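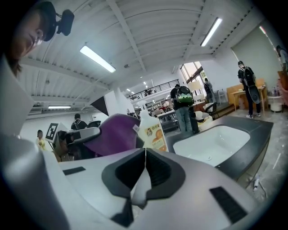
Eyes down at Trostillow.

About Us

Welcome to Trostillow, the Japanese language school in Clastemville! We teach adults and teenagers to speak, read and write Japanese, from the very first "hajimemashite" up to arguing over the ending of a novel (our advanced group does this a lot, and loudly).

How we got going

Hiyori Murakami started the school with one evening class in the back of the Shibata tea shop. She had a whiteboard, a box of flash cards and a group of beginners who mostly wanted to order dinner on vacation. They came back after the vacation and wanted more, so she added a second class, then a reading hour. We opened in our own rooms over the old Drivum hardware store on 10 September 2018, and we still love climbing those stairs. The Shibata family still sends up the tea.

What a class is like

A class runs 90 minutes. The first part is all talking, with books shut, and yes, that includes beginners. You will make mistakes right away and so will the person next to you, and it gets fun very quickly. After the break we read and write. We start hiragana in the first week and most groups are comfortable with it before they notice!

Kanji come a little later. Our beginner course covers 100 of them over the year, and the next course takes you to 200. We teach them in small stories and in real words, the kind you meet on train signs, menus and weather maps. Teachers hand out their own worksheets, and some of the drawings on them are terrible, and students seem to remember those best.

Who comes here

All sorts of people. We have nurses, high school students, a retired bus driver, parents with kids in the same class, and people who grew up hearing Japanese from a grandparent and want to answer back at last. If you already know some, come in for a chat with Hiyori and she'll find you a group. It isn't a test and you don't need to study for it.

Outside of class

In January we hold our New Year open house, with card games, calligraphy and far too much food (bring a friend, bring a container). The lending shelf by the front desk is open to every student and has comics, cookbooks, mysteries and a pile of picture books that the adults borrow more than the children do. You may keep 2 books at a time. Please write your name in the notebook!

Joining

New beginner groups start in January and in the fall. You can sit in on any class once for free before you sign up, so come up the stairs, take a seat and say hello. The side door on the parking lot is the one to use in the evening.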